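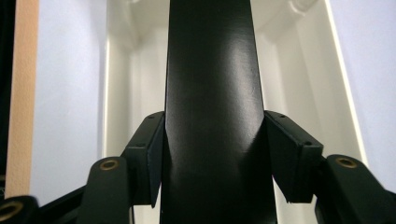 A gripper holds a glossy black board by its two edges at the Niltley workshop in Pradden.

PRADDEN - Ask the people on the finishing floor at Niltley what has changed since August and most of them will hold up their hands. No cotton gloves! For as long as the company has been making cabinets and wall panels in Pradden, anyone who moved a painted board from one place to another did it in a fresh pair of white gloves, and threw the gloves in the laundry bin before lunch.

Now a good part of that carrying is done by robot arms. The shop runs 2 of them, one beside the paint line and one at the inspection bench, and between them they move 105 boards on a normal shift. People still do the sanding, the spraying, the looking and the fitting. The lifting and turning in between is where the arms come in.

"I used to go home with my wrists buzzing," said Lanying Yin, who has worked in finishing for 18 years. "You pick up a tall board, you tip it to the light, you put it down, you pick up the next one. I still tip boards when I want to, but I'm the one who decides when."

High-gloss black is the hardest finish the shop sells. Every fingerprint shows, and so does every speck that lands on it between the booth and the packing table. Customers love it anyway, and orders for tall, narrow pieces have been climbing. Those are awkward for one person to handle and a bit silly to give to two.

The gripper takes a board by its sides with a pair of angled black finger pads, so the broad painted face is left alone. Kristóf Gál, the production engineer who led the project, wanted it that way from the first drawing. He had looked at suction cups, which are common in panel shops, and came back from a supplier visit unhappy with the faint rings they left on gloss paint.

"Hold it like you'd hold a vinyl record," he said. "That was the whole specification for the first month. Then of course we had to work out how hard to squeeze."

That last part took most of the fall. Squeeze too lightly and a tall board swings when the arm slows down. Squeeze too hard and the pad marks the paint along the corner. The team practiced on reject boards, and the same few were clamped, lifted, turned and set down so many times that people on the floor began giving them names. One called Gloria is still in use for training.

The pads themselves are bolted on and can be swapped in a few minutes. Gál keeps a drawer of them, in different shapes and with notes taped to the backs, and he will show the drawer to anyone who stands still long enough.

What nearly everyone brings up first, though, is who ended up teaching the robots. Niltley hired a systems integrator, Makokha, to install the arms and the safety fencing, and the plan was for Makokha's programmers to set up the moves as well. They did the first ones. Then Xuelian Liao, a finisher with no programming background, asked if she could try changing the angle at which the arm presents a board at the inspection bench. She thought the light was hitting it wrong.

She was right about the light. A small change in tilt made dust nibs and thin spots much easier to see, and the inspectors asked her to do the same for the matte colors. Liao now spends half of her week on the arms and half on the line, with a new job title and a raise to go with it.

"The programmers were great, but they'd never sprayed a door," she said. "I know where the paint gets thin. So I show the robot to me, and then I show the board to the robot, if that makes sense. I love it. I come in early."

Three other finishers have since taken the same course, which runs over several afternoons at the company's training room on Trendisbridge Road. Two more are signed up for the spring.

Not every change has been easy. The area around the paint line is fenced now, and people who used to cut through on the way to the break room have to walk the long way past receiving. The arms are also slower than an experienced finisher on short boards. Zhiqiang Shi, who supervises the day shift, has gone back to moving those by hand.

"There was a week where we tried to give the arm everything," Shi said. "It was a long week. Short shelves, a person does that in no time. The tall stuff, give it to the machine and I'm happy."

Shi also had to rethink breaks. When people carried boards, the pauses came naturally, at the end of each rack. With the arm feeding the inspection bench at a steady pace, inspectors found themselves staring at gloss black for an hour without looking up, and by mid-afternoon their eyes were tired. The bench now stops on a timer, and inspectors trade places with the fitters twice a shift. They also have a foot pedal that pauses the arm whenever they want a second look.

The pedal came from Nataša Ristić, who represents the floor staff in meetings with management. She went into the first of those meetings with a long list of worries and says some of them are still on it. Her biggest one was jobs. The company put in writing that no position in finishing would be cut on account of the arms through the end of next year, and so far two people have moved to fitting by their own choice.

"I want that promise to go further out than next year, and I'll keep asking," Ristić said. "But I'll tell you, I've seen the sick days for shoulders and backs, and they're down. People are finishing the day with something left. One of our guys started bowling again!"

Rework is down too. Before the change, a typical week brought around 200 boards back to the sanding room for marks picked up after painting. Gál would not give a current number until he has a full year of records, but he did walk a visitor to the rack where those boards used to wait. Half of it is being used to store coats.

Next up is the packing table, where tall boards are wrapped and slid into cartons. It is a fussier job than it looks, with paper that wrinkles and corners that need a hand behind them, and the team is split on whether an arm belongs there at all. Yin thinks it should be left to people. Liao has already asked for a reject carton and a roll of paper to practice with.

Niltley will open the finishing floor to families and neighbors later this spring, with the arms running and the finishers explaining their own setups. Visitors will be asked to wear closed shoes and stay behind the yellow line. Anyone interested can leave a name at the front desk in Pradden.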